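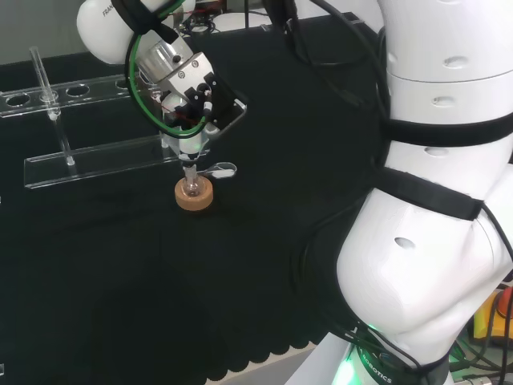 4.2 Use of the square in the evening

The second question of our study was who remains in the Irkside market square after the shops are closed. Before the works of June, the square served mostly as a way to the bus stops. The town then placed 35 movable chairs and a long table under the lime trees, and the north side was closed to cars from five o'clock. The programme of small events was prepared by Zasitton, a local arts group, with a budget that covered music and food but not new lighting.

We made interviews with 29 persons who were sitting in the square between six and nine in the evening. Most of them lived within a short walk. Several older residents told us that they had not sat there for years, and two of them said that they came for the chairs and did not know about any programme. This agrees with the earlier observation of MacAulay in the harbour district, where the seats stayed in use on evenings without events.

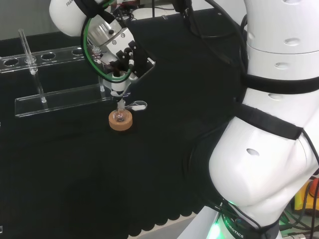
The younger respondents gave a different picture. They came in groups, usually for the music, and left soon after it ended. Calum Aitken, who led the interviews, noted that this group often moved the chairs close to the fountain and did not bring them back. The next visitors then found the chairs in a circle and used them in this form. We consider this a weak sign of shared use, and it should not be read as more than that.

The leaflet of the programme was printed in 3000 copies, and some 1000 were given out at the library. Only a few respondents remembered it. The notice board beside the café Lutivel was named more often. 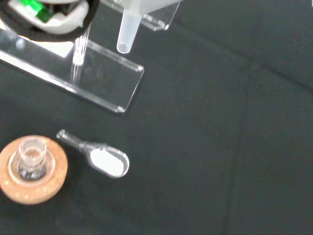 Figure 4. Clear acrylic stand with the gripper above it.

The lack of lighting was the most common complaint in all age groups. It was mentioned especially for the south corner, where the table stands, and we return to it in Section 5.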